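Selholm Players: minutes of the members' meeting

1 Apr 2018
By Nokuthula Xaba, secretary

The meeting was opened by Riaan Makhubela in the upstairs room at Brenbridge. Apologies were received from the lighting team, who were at the hall for the yearly electrical check. The minutes of the previous meeting were read and accepted with one correction: the name of the costume hire firm is Van den Broek, written as three words.

1. Spring production

Riaan reported that the rehearsals of "The Lodger at Soris" are going forward well. Act one is now without scripts. Act two is slower, and he asks all the actors to know their lines before the end of April. The part of the doctor is still open. Two persons have shown interest and will read for the director at the next rehearsal.

It was asked if the song in the last scene will stay. Riaan answered that it stays, but in a shorter form, without the second verse.

2. Tickets and hall

The hall is booked for 3 evenings. It has 78 seats when the side door is kept free, and it must be kept free. There was a long discussion on the price for students. It was agreed to leave it the same as last year.

3. Money

The balance of the account is 1597 pounds. The deposit for the costumes is already paid from this. Nokuthula will ask Van den Broek if we can return the coats one day later, as the last performance finishes late.
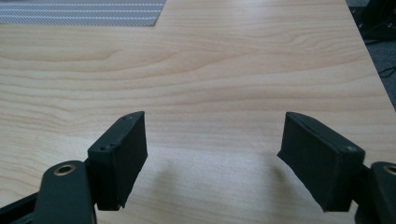
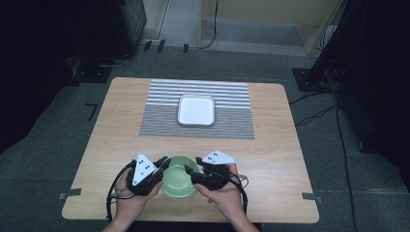
Light wooden tabletop, seen in both photos. The white square dish is in the second.

4. Workshop on voice

Members wish to repeat the workshop on breathing and speaking from the back of the stage. The teacher from last year has moved away. Riaan will write to the drama school in Selholm and ask for another name. New members should have the first places.

5. Other matters

The programme needs a short text from every actor, not longer than five lines. Please send it to the secretary, also if you sent one last year.

The painted door from the winter play is given to the school. They must collect it themselves.

The meeting was closed at nine o'clock. The date of the next one will be sent by email.

Comments

Pieter: Is the doctor necessarily a man? My sister would like to read for it.

N. Xaba: No, it is open for everybody. She can come to the next rehearsal.

Greta M.: Sorry to lose the second verse, it was my favourite. Could it go in the programme?

Tom: I can bring the door to the school with my van if they have no transport.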